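# Looking After the Two-Arm Cell: My Term Project Report

I signed up for the simulation track because I figured a virtual robot couldn't break. Wrong! The cell I got (Budine is its name, after the folder it lives in) is a two-arm robot in a rendered room with a granite countertop and pictures on the wall, and when I took it over it had a long list of complaints in the handover notes. My job for the term was to get it set up properly, keep it running, and write down what I did so the next student doesn't have to start from scratch.

The first two views are gripper views with the canyon print on the wall, and the third looks out over the robot's body to the counter, with the yellow object in the left gripper.

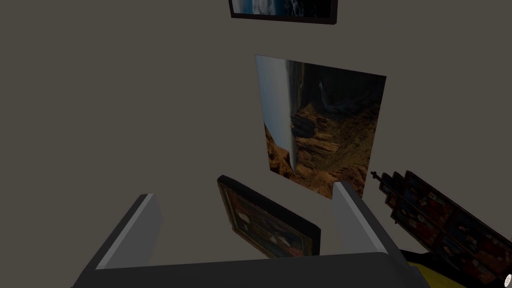
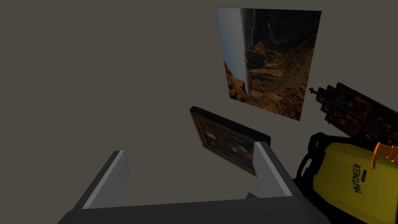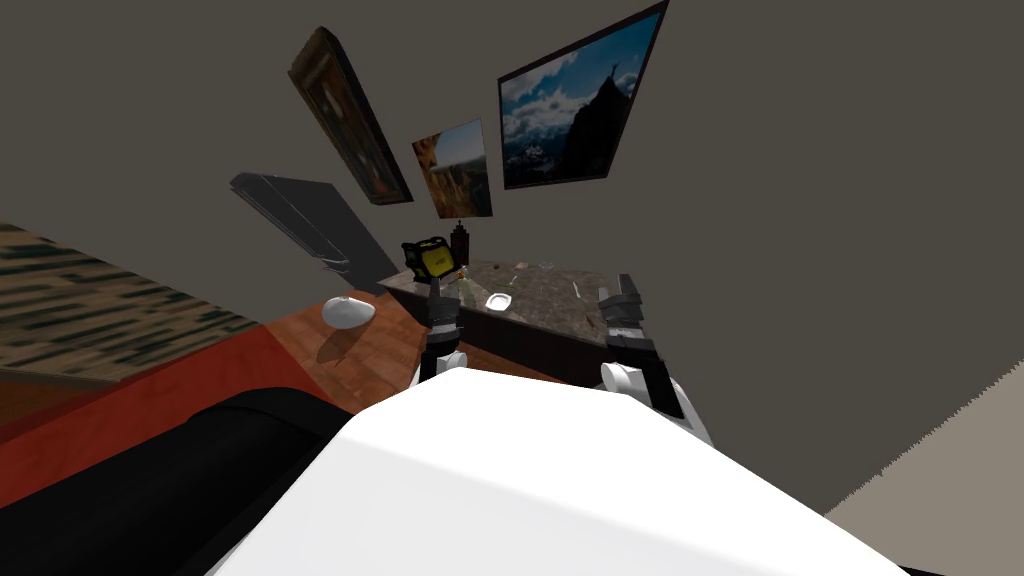
My first real task was the mounting offsets. Every camera in the cell has a little block of numbers that says where it sits and which way it points, and the wrist ones had been copied from an older arm model called Vahidi. The two arms are close, but close doesn't cut it when you're trying to line up two fingers with a small bowl. I spent most of a Wednesday typing in values, reloading, squinting, and typing in new ones. Then Hamidreza Ghorbani, who shares the bench with me, asked why I wasn't just reading the numbers out of the arm file. So I did that. It took ten minutes. I was a bit embarrassed, but also pretty happy!

Next came the grip itself. The old setup closed the fingers until they reached a set width, and with boxy things that meant they either squeezed right into the shape (the physics hates this and everything starts to shake) or stopped short and let go. I switched to closing until the contact force crosses a limit and then holding there. I logged 623 grasp attempts with the old setting and the object stayed put in 513 of them. I ran out of machine time before I could do a full matching set with the new one, so I can't give a fair comparison — that's the biggest hole in this report and I know it.

## The jitter

This one ate two weeks. The right arm would sit there doing nothing and its joints would buzz by a tiny amount, enough to make the recorded motion look fuzzy when you plotted it. I tried more damping, which made the arm feel like it was moving through syrup. I tried a smaller time step, which fixed the buzz and made every run painfully slow. What finally worked was boring: the right arm's joint file had one gain entered twice, and the loader was adding the two together. I deleted a line. I had 2271 lines of log open at that point and the answer wasn't in any of them.

## Regular care

I now do this before each session, and I'd ask whoever gets the cell next to keep it up:

- Load the room with both arms at home and let it sit for a minute before moving anything.
- Open and close each gripper all the way, one at a time.
- Check the joint files against the clean copy in the Prarna folder.
- Save the log under a new name (I overwrote a good one in July and I'm still mad at myself).

Restarting between long runs helps too. The memory use creeps up, and I never found the leak. My guess is the textures, but I only looked at it for an afternoon.

## What's left

The force limit is one number for every object right now, and it should really be set per object. A bottle and a box don't want the same squeeze. I also want to redo the home pose for the left arm, which swings its elbow out wider than it has to. Hamidreza thinks we should clean up the loader first so it complains about double entries, and after my two weeks with the jitter I'm not going to argue. The patch is half written and it's in the Brindville branch, with my notes at the top of the file.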